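Le doute raisonnable, vu du banc des jurés

Quand la convocation est arrivée, j'habitais la France depuis assez longtemps pour avoir oublié que j'étais devenu citoyen. C'était une lettre ordinaire, avec mon nom bien écrit, Hideaki Ueda, et un numéro, le 117. On m'informait que je pouvais être tiré au sort pour siéger à la cour d'assises. J'ai lu la lettre trois fois, parce que le vocabulaire juridique me demande encore de la patience, puis je l'ai posée sur le réfrigérateur.

Je veux parler dans ces pages de ce que l'on demande à un juré, et de la manière dont on le lui demande. Je ne raconterai pas les délibérations. Leur secret est protégé par un serment que j'ai prêté et auquel je tiens. Mais l'audience était publique, et l'accusé, que j'appellerai Enriquez, a été acquitté en public également.

L'affaire était un homicide, une nuit d'août, sur le parking d'un entrepôt. Enriquez affirmait qu'il s'était défendu. La victime, plus grande que lui, l'avait suivi depuis l'entrée et tenait dans la main une barre de fer, que les enquêteurs ont retrouvée sous une voiture. L'accusation ne contestait pas la barre. Elle contestait la proportion : fallait-il frapper, et fallait-il frapper deux fois ?

Le code pénal français traite la légitime défense en peu de lignes. L'atteinte doit être injustifiée, la riposte doit être nécessaire, accomplie dans le même temps, et les moyens ne doivent pas être disproportionnés à la gravité de l'attaque. Je connais maintenant ce texte presque par cœur. Sur le papier il est d'une grande clarté. Dans la salle, il fallait le poser sur quelques secondes vécues dans l'obscurité par deux hommes, dont un seul pouvait encore parler. 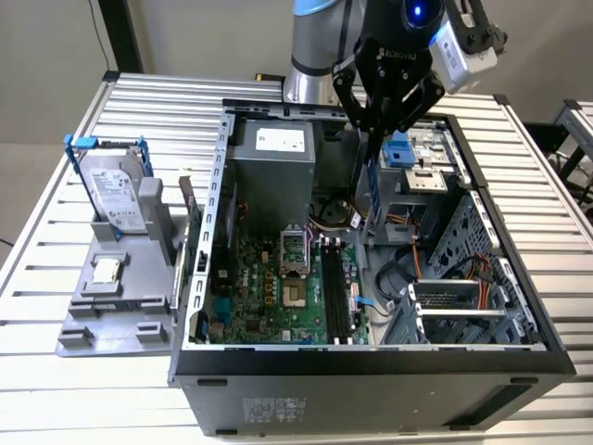
La présidente nous a expliqué le premier matin que les débats sont oraux. Les jurés n'ont pas le dossier devant eux. Le nôtre comptait 1456 pages, et je n'en ai pas lu une seule par moi-même ; j'ai écouté des personnes qui les avaient lues. Un expert en informatique est venu parler de l'ordinateur qui enregistrait les caméras de l'entrepôt. Je m'attendais à des images, et il nous a surtout parlé d'horloges. Je n'avais jamais regardé à l'intérieur d'une telle machine : le bloc d'alimentation gris, la carte mère verte avec le mot DELL en blanc, les fils jaunes, rouges et orange qui passent de l'un à l'autre. Pour l'expert, c'était aussi familier que pour moi une cuisine. Il nous a dit, avec une honnêteté que j'ai admirée, que l'heure inscrite sur la vidéo ne pouvait pas être garantie à la seconde près. Or la discussion portait justement sur des secondes.

L'avocat général a fait son travail avec sérieux. Il a rappelé qu'Enriquez n'avait pas appelé les secours lui-même, qu'il avait marché jusqu'à la station de Porkunbridge et qu'il s'y était assis. Cette phrase, « il s'y était assis », est revenue plusieurs fois dans le réquisitoire. Je comprends pourquoi : elle donne de l'accusé une image froide. Mais un homme assis sur un banc ne nous apprend pas ce qu'il craignait vingt minutes plus tôt.

Dehors, le procès avait déjà eu lieu. Un site d'information régional, Gremasberg, publiait chaque soir un résumé où l'accusé était « le tueur du parking », sans guillemets. Une pétition pour une peine exemplaire avait réuni 4000 signatures avant l'ouverture des débats. La présidente nous avait recommandé de ne rien lire, et je n'ai rien lu pendant ces jours. J'ai tout lu après. J'ai été frappé de voir que le rapport sur les horloges n'était mentionné dans aucun article – et que la barre de fer n'apparaissait qu'au dernier, celui du verdict, dans une phrase assez courte.

On me dira que la presse doit résumer. C'est vrai, et je ne demande pas aux journalistes de siéger à notre place. Je leur reproche une chose plus précise : d'avoir écrit, après l'acquittement, que la justice avait « donné raison » à Enriquez. Une cour qui acquitte ne délivre pas un certificat de bonne conduite. Elle constate que la preuve exigée par la loi n'a pas été apportée, ou que l'acte était justifié. La famille de la victime, assise au deuxième rang, méritait qu'on lui explique cette différence avec soin.

Dans mon pays de naissance, des citoyens siègent aussi avec des magistrats pour les crimes graves. Mon frère, là-bas, a demandé à en être dispensé. Il craignait de mal dormir. Je lui ai écrit une longue lettre à mon retour du tribunal, et j'ai dû reconnaître qu'il n'avait pas tort sur ce point.

La question que la loi adresse aux jurés français est célèbre : « Avez-vous une intime conviction ? » Au début, le mot « intime » m'a gêné, il me semblait inviter au sentiment. Je l'entends autrement maintenant. Il signifie que personne ne peut porter la réponse à votre place, ni l'expert, ni le voisin, ni les signataires d'une pétition. J'ai gardé la lettre numéro 117. Elle est toujours sur le réfrigérateur, sous un aimant.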